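Reading time: 2 minutes

Study Corner Refit, Clerkitz House – Progress Report
By Mitsuko Ichikawa
January 8, 2020

Work done since the last report

The desk and shelf unit for the shared study room is in place and in use. It was fixed to the wall in two sections and leveled. The Lei grant covered the unit, the delivery and the wall fixings. The invoice from Drisero came in $81 under the quote, and we would like to move that amount to the lighting line.

The room is open to 12 residents. Eight of them have put their names down for regular desk time in the evenings. The old table has gone to the hallway for mail.

Sorting the shelves

Residents asked for the unit to feel like part of a home, so decorative things stay. The cookie cushions have the top shelf. Books go upright at the left end of the middle shelf with the reed diffuser next to them, and the pink plush toy keeps its spot on the same shelf. Drinks and small bottles are still being moved between the shelves and the desk, and there is no settled place for them yet.

Cables are the main problem. Chargers and loose leads end up on the desk surface, and the headset cord hangs down into the compartment below. We plan to buy 2 lidded boxes from the Zelum range and keep all cables in those – one for chargers, one for everything else.

The shelves at present, with the middle shelf closer up in the second picture:
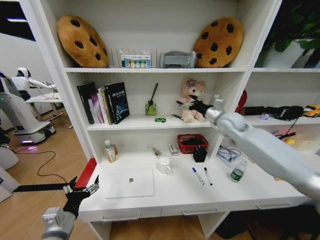
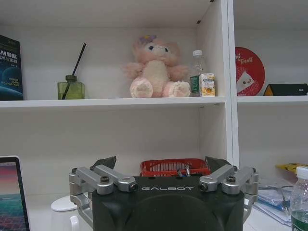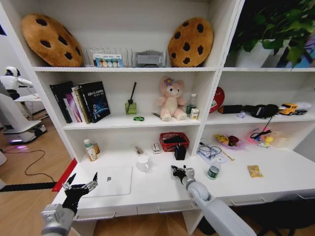
Next steps

The cable boxes and a desk lamp will be ordered once the lighting change is approved. Labels for the shelf edges will follow. A final report with receipts will be sent in May.

Related items
Clerkitz House: kitchen storage report
Study room booking rules
Small grants: how to request a budget change
Hallway and mail table update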